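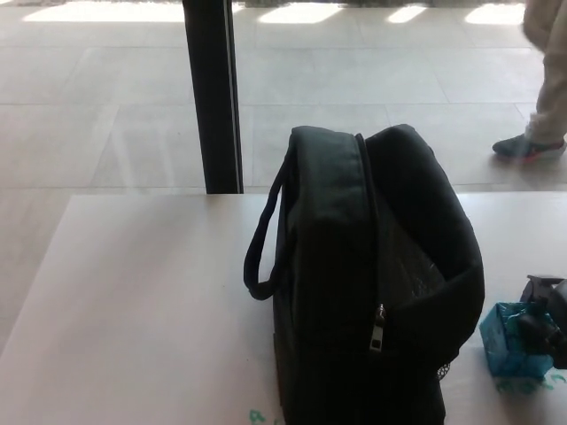
Guest Questions: Staying at Jedwood House

Booking and arrival

What time can I check in?
Check-in runs from 3 p.m. to 8 p.m. If you expect to arrive later, call us before you set out and we will give you the code for the side door on Gagnon Street. Your key will be in an envelope on the hall table.

Can I drop my luggage off early?
Yes. Bags can be left in the front hall any time after 10 a.m. We tag them and move them to the closet under the stairs. The closet is locked, but please keep medication and passports with you.

What time is checkout?
11 a.m. You are welcome to leave your bags with us until 5 p.m. on the day you leave.

How many rooms do you have?
There are 6 guest rooms, all with a private bath. Two are on the ground floor. The others are up one or two flights of stairs, and we do not have an elevator.

Do you require a deposit?
We charge the first night when you book. The balance is due at checkout. For whole-house bookings the deposit is $869, and the rest is due 30 days before arrival.

What if I need to cancel?
Cancel at least 8 days ahead and we refund everything. After that we keep the first night unless we can fill the room. Whole-house bookings have their own terms, which we send with the contract.

Breakfast

When is breakfast served?
From 7:30 to 9:30 a.m. in the dining room. If you have an early train, ask the night before and we will leave you a packed breakfast in the hall refrigerator.

What do you serve?
One hot dish, which changes daily, plus fruit, yogurt, granola and toast. The baked eggs with leeks come up most often. Bread is from Ondo, the bakery two blocks north, and they sell the same loaves over the counter if you want one to take home.

Can you handle allergies and special diets?
We can do vegetarian, vegan and gluten-free plates with a day's notice. Nuts are used in our kitchen, and we can't promise that any dish is free of traces.

Is there coffee before breakfast?
Coffee and tea are set out on the second-floor landing from 6:30 a.m. Decaf is in the drawer.

The house and neighborhood

Is there parking?
There is street parking with a permit. We lend you the permit, and it needs to come back at checkout. Lost permits cost us $25 to replace and we pass that on. The block is swept one morning a month from April on, so check the signs before you leave your car.

Can I bring my dog?
Dogs are allowed in the two ground-floor rooms for $20 a night. Please don't leave them alone in the room. We don't take cats because one of us is allergic.

Is there anywhere to eat nearby?
Justitico is our usual suggestion for dinner. It is a small Italian place 200 yards from the front door, and it fills up by seven. For lunch, try the soup counter inside the market hall. A folder of menus is kept in the sitting room.

Can I use the kitchen?
The main kitchen is closed to guests. The landing has a microwave, a kettle and a small refrigerator. Label your food and take it with you when you go.

Are children welcome?
Yes, at any age. We have one crib and one high chair, so reserve them when you book.

I left something behind. What should I do?
Email us with your room name and a description of the item. We keep lost property for three months and will mail it to you for the cost of postage. Chargers without a name on them go into the loan basket at the desk.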